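Outdoor Service and Table Care
Handout 7: Drinks on working tables

Course tutor: Lorena Troncoso
Handout revised 22/06/2023

Read this before the practical at Clolstead. Bring it with you, along with a pen and the table log from Handout 2.

1. What we mean by a working table

A working table is one where guests eat or drink and also get on with something else. They may have laptops out, or papers, or a bag of samples. At Clolstead most of the garden tables are used this way in the mornings, and people can stay at the same table until lunch.

The rules for a dining table don't carry over well. You can't clear everything and start again between courses, as a good part of what is on the table belongs to the guests. You are looking after the drinks and the surface. Leave the rest alone unless you are asked to move it.

2. Glass tops

Glass is easy to wipe and it shows every mark. Rings from cups, fingerprints and dried milk all stand out in daylight, more so when the glass has a textured finish, where milk sits in the low parts of the pattern.

Use a damp cloth first, then a dry one. On textured glass, work in small circles and go over the area again in straight lines. Don't spray cleaner on a table that has electrical items on it. Spray the cloth instead, well away from the table.

Check the rim as well. Where the glass meets a frame there is often a narrow gap, and sugar and crumbs collect in it. A soft brush is better than a cloth for this. The brushes are in the Judance kit box, in the lower tray.

3. Bottled milk drinks

Milky coffee and similar drinks separate if they are left standing. The darker part often settles and the lighter part stays above it. With some drinks this is normal, but a guest may not like the look of it, so be ready to offer a fresh one.

Points to note:
Stand the bottle upright, with the cap on when it isn't being poured.
Keep it away from the edge of the table – an arm's length in is a good habit.
Check the date before the bottle goes out. If there is no date on it, ask in the kitchen.
Milk drinks should not be left in the sun. Move them to the shade or take them back to the fridge.
Wipe the base of the bottle before you set it down.
Never top up a part-used bottle from a new one.

Your log should show what the drink was set on, what else was within reach of it, and whether there was somewhere to put a cup.
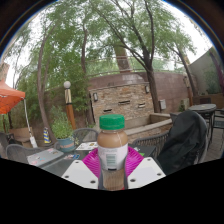
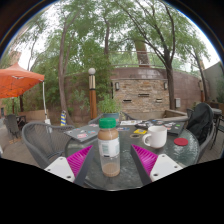
Fig. 1 and Fig. 2. Bottled drink with a green cap, glass-topped patio table. Mug and red coaster in Fig. 2 only.

Look at both figures and fill in one line of the log for each. In Fig. 1 the bottle appears to be on a pink plate. Fig. 2 bears on the subject of section 4: think about how much clear space there is next to the mug, and what a spill would reach first.

4. Laptops, paper and jackets

A closed laptop is still at risk from a spill. Liquid can get in at the hinge and the ports. If you are bringing a drink to a table with laptops on it, put it on the side where there is most clear glass, and say that you are putting it down.

Paper should be treated the same way. A guest may have left sheets, cards or loose stickers on the table which look like rubbish. Ask before you take anything away, however small.

Jackets on chair backs get knocked to the ground when you pass behind with a tray. Walk round the other side if there is room. If a jacket does fall, pick it up and tell the guest.

5. Coasters and plates

Coasters go to the right of the guest unless the guest is left-handed or has their work on that side. Offer one with every hot drink. A plastic plate can be used under a bottle if you have run out, but choose one with a flat centre. A bottle on a raised pattern can rock.

Clolstead has 73 coasters in the garden store. Count them back in with your partner at the end of the session and enter the number in the log.

6. For the practical

Work in pairs. One person serves and the other keeps the log, then change over. Tadeo Leiva will be at the garden store with the cloths and trays, and will sign each log sheet.

The July session is at Menham, where the tables are wood. Handout 8 covers these. Read the part on oil marks and bring a question about it.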